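On the Care and Keeping of Secondhand Denim

Readers of this blog will know that the household wardrobe has been under review since December. The review began with a single closet and has since extended to the hall cupboard, two trunks, and a quantity of garments held on behalf of relatives. The present entry concerns denim, which made up the greater part of what was found.

Background

For many years it was the practice in this family to buy new work clothes each fall and to retire the old ones without much thought. That practice has ended. Last year's spending on clothing came to $765, and on inspection a good share of it had gone to replace items that needed only a button or a new hem. It was therefore resolved that no denim would be bought new until every existing piece had been examined, mended where possible, and either returned to use or passed along.

Most replacements now come from Farooqui, the resale shop near the old post office. Prices there are fair and the stock is changed often. Shoppers should be aware that sizes printed on older garments do not match current ones, and a tape measure should be carried at all times. The measurements worth writing down are the waist, the rise, and the inside leg. A waistband that has been worn for years will also have stretched, and the figure on the tag will be of little help.

Washing

Denim is washed far too often in most homes. The rule adopted here is that a garment is washed when it is soiled or when it smells, and at no other time. It is turned inside out, fastened, and washed in cold water with a small amount of plain detergent. The tumble dryer is not used. Heat is hard on the stretch fibers found in many newer garments, and it sets creases that are difficult to remove later.

New dark denim should be washed alone the first time. The author's failure to observe this rule cost the household a set of cream pillowcases.

Belts and Fastenings

Belts are to be taken out before washing and before any long period of storage. Leather left in a waistband can mark the cloth, and a metal buckle will wear a line into the fabric where it rests.

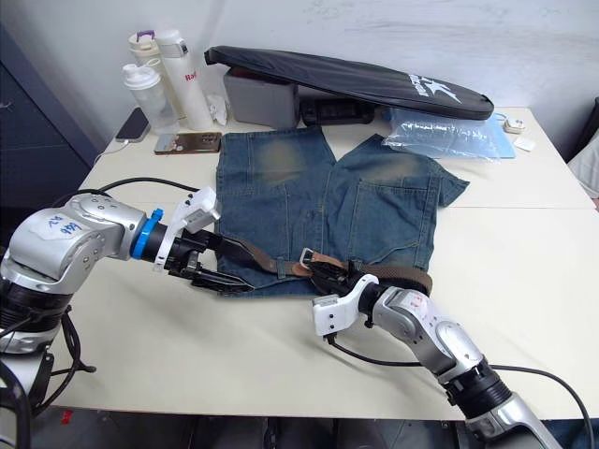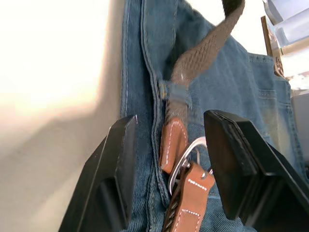 Mending

The mending of denim calls for a heavy needle, strong thread, and patience. Small holes are best dealt with early. A patch placed behind the hole, cut well beyond its edges and stitched down in close rows, will outlast the cloth around it. Iron-on patches have been tried in this household and are not recommended, as the corners lift after a few washes.

Inner thigh wear is the most common fault and the most awkward to repair. The work was learned from Barnabás Oláh, who ran a tailoring counter for 58 years and still answers questions by letter. His advice was to sew slowly, to stop before the light goes, and to throw away a bent needle at once. A hem that has frayed may be left alone if the fraying suits the garment. If it does not, the leg can be shortened, and the piece cut away should be kept for patches.

Storage

Folded denim takes up a good deal of shelf space, and rolling has been found to save some of it. Heavy pairs go at the bottom. Plastic bags are to be avoided, particularly in a damp house such as this one. Off-season items are kept in a cotton sack with a label stating the owner and the waist measurement.

The trunks remain to be done.

Comments

Jolene Faulkner: Thank you for this. I have been drying mine on high heat for years and wondering why the knees bag out. Do you use a thimble for the waistband? I have broken two needles this month.

Reply from the author: A leather thimble is used here. Waistbands should be sewn by hand only where the machine cannot manage the thickness.

patchpocket: I disagree on iron-on patches. Round the corners off with scissors first and they stay put.

Marsh Lane Reader: Will there be an entry on wool?

Last updated: 18 May 2023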